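Report on the Visit to the Castura Robotics Workshop, September 2026

A party from the school attended the open day of the Castura student robotics program, held in the program's workshop on the upper floor of the Halilović building. The visit formed part of our review of after-school technical courses, which began in May. We were received by Lindalva Guerra, the program coordinator, and shown the work of the 5 student teams now enrolled.

The morning opened with a short talk on how the course is run. Students spend the first term on safety, basic wiring and simple programs. They do not work with the arms until they have passed a practical check with an instructor present. Ms. Guerra told us that 82 students have completed the course and that a number of them have returned as assistants. Parents asked mainly about hours and fees, and a printed sheet was handed out at the door.

We then moved to the project room, where each team had been given a bench. The team known as Volo is working on sorting with two arms. Its task for the term is to move items between colored bins without tipping them over, first one arm at a time and later with both arms in use together. The members explained that upright containers are harder to handle than blocks, as a small error in the approach can push a container sideways before the fingers close.

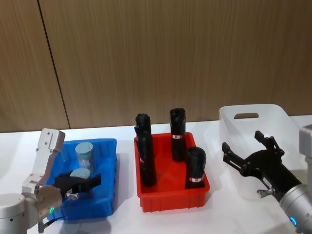 The Volo team's sorting bench, with the blue and red bins and a translucent basket set between the two arms.

The students keep a written log of every attempt, including those that fail. The log stood at 412 entries on the day of our visit. Each entry gives the starting position of the bins, the name of the student in charge and a short remark on the result. Several of the remarks were quite frank. Our own teachers took a copy of the log sheet and may adopt it for the science club.

A second team, Ivari, presented a study of how long it takes a new member to learn the controls. Its findings are still in draft and were not given out. We were pleased to hear two of the younger members answer questions from the floor without help from their instructor.

Lunch was served in the lobby – somewhat later than planned – and was followed by a discussion of places for next year. Schools may nominate students in writing, and a letter from a teacher is required with each name. The workshop can be reached by the side entrance on the parking lot, and visitors should sign in at Room 767 before going up to the benches.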